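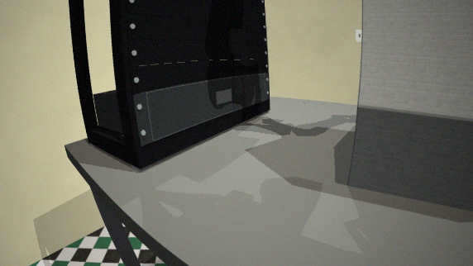 Rack cabinet, black, on a gray tabletop (computer render)

So I finally went to the open evening at the Geltavmont lab on Thursday, and I have been boring everyone at work with it ever since. You lot are next.

If you've read this blog for a while you know I have a soft spot for anything to do with spectroscopy. I did one semester of it in college, got a C, and have been reading about it for fun ever since, which my old professor would find hilarious. The short version is that you shine light through something, see which colors come out weaker than they went in, and work backward to what the something is made of. You can do a crummy version of it with a piece of a CD and a cereal box. I have. Twice.

The talk was by Valter Teixeira, and it was on how water behaves when it's stuck in very small spaces. I mean tiny gaps in clay and rock, places where there's only room for a few layers of molecules. I went in thinking water was water. But in a big glass of it, every molecule is tugging on its neighbors all the time, swapping partners constantly, and when you squeeze it between two walls it can't do that as freely. It slows down. It lines up. In some materials it will stay liquid well below the temperature where your ice cube tray has given up.

The way they look at this is with infrared pulses, two of them, one right behind the other. The first pulse gives the molecules a kick and the second one checks on them a moment later. Then you change the gap between the two and do it again, and again, until you can plot how quickly the water forgets it was kicked. I loved that phrase, "forgets it was kicked." He said it three times and I wrote it down three times.

What surprised me was how much of the work is waiting. He told us one clean data set took his group 15 nights, because the building is quieter after dark and the elevator stops shaking everything. They threw away the first 7 because someone had the humidity control set wrong, and water vapor in the air soaks up infrared like crazy. Imagine trying to measure a thimble of water while breathing on it. He was very cheerful about it for a man who lost a week of sleep!

Somebody in the front row asked what it's good for, and I was a little afraid he'd go into grant application mode. He didn't. He talked about concrete for a while, and how it cracks when the water trapped inside freezes, and then he talked about filters for getting salt out of seawater, and then he said he mostly wanted to know because it's weird. Good answer.

There were demos in the hallway after. My favorite was a fish tank with a drop of milk in it and a flashlight shining in one end. Look from the side and the water is a bit blue, look from the far end and the flashlight has gone orange. Same reason the sky does it. I've known that since I was a kid and I still stood there like a goof, walking back and forth, until a small girl told me it was her turn.

I came home with a handout (28 pages, double sided, I'm on page nine) and a cardboard spectroscope I still need to fold. I tried folding it on the train - do not do that. It's also supposed to work on streetlights, so I'll try it on the new white ones on our block and the old orange one behind the grocery store, which should look completely different from each other. The orange one should be nearly all one color if it's a sodium lamp.

They're doing another evening in August, this time on lasers and glass. You have to sign up ahead of time and the room only holds 225, so I'll put the sign-up info in the sidebar when I get it. If you come, I'll be the one hogging the fish tank.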